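Stomness open day: progress report to Hornurico
November 16, 2023

The open day took place in September as planned. Parvaneh Moradi ran the two-arm robot demonstration and Colton Gagnon took questions. We had 17 visitors, mostly from local firms.
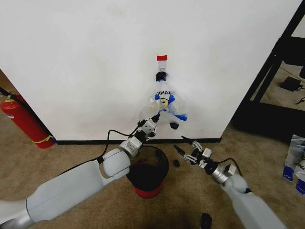 Most questions were about cost and floor space. Caputo has asked for a second visit — we have offered them a morning slot. Catering and printing came to $815 against a budget of $800. The next open day is not yet scheduled.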